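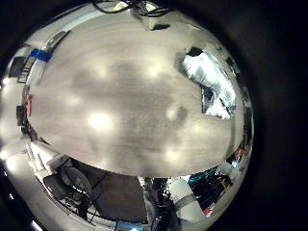

Cleaning Gray Surfaces: Frequently Asked Questions

Why does my gray surface look smudged right after I wipe it?

Usually there is cleaner left on it. A brushed or mottled gray finish shows residue as cloudy patches, darker in some spots than others, with faint streaks between them. Go over it again with a cloth dampened in plain water, then dry it with a second cloth.

Are the bright spots stains?

Look at them from a different place in the room. A reflection of a lamp or ceiling light moves when you move. A stain stays where it is.

Which direction should I wipe?

Follow the brushing if you can see it. On most panels it runs side to side. On a rounded piece, work across in short passes and overlap each one a little. Circles tend to leave marks that show up later under a lamp.

Paper or cloth?

Either will take up a spill. For the last pass we recommend cloth — paper towel can leave lint on a textured finish. Throw used paper away when you finish, and hang used cloths up to dry. A crumpled damp one left sitting on the finish can leave a mark of its own.

Can I use Brindumeck on a coated finish?

Yes, if you dilute it first. Use 3 capfuls in a bucket of warm water. Undiluted Brindumeck is meant for bare metal and will dull a coating. Try it on a hidden corner before you do the rest.

What about Nirovix?

Nirovix is a polish, so it goes on after cleaning. It does not remove grease. If you put it over a dirty surface, you will have to strip it off and start again.

How do I clean near cables?

Switch off and unplug whatever they belong to. Lift the cables clear if there is enough slack, and wipe beneath them with a cloth that has been wrung out well. Dust the cables themselves with a dry cloth. Do not spray anything toward a slot, a socket or an opening. Put the cleaner on the cloth.

How do I get tape residue off an edge?

Warm it with a hair dryer on low and roll it off with your thumb. What is left will come away with dish soap. Please don't use a razor blade on a coated edge.

How big is a pack of Ren cloths?

Ren cloths come in packs of 100. They can be machine washed. Skip the fabric softener, which makes them smear.

Who answers questions that aren't listed?

Write to Þröstur Steinarsdóttir at the Kastov care desk. Mention the finish and which cleaner you have already used on it. The desk is closed for part of February, and mail sent then is answered in the order it came in.

Contact Kastov | © Kastov. All rights reserved. | Back to top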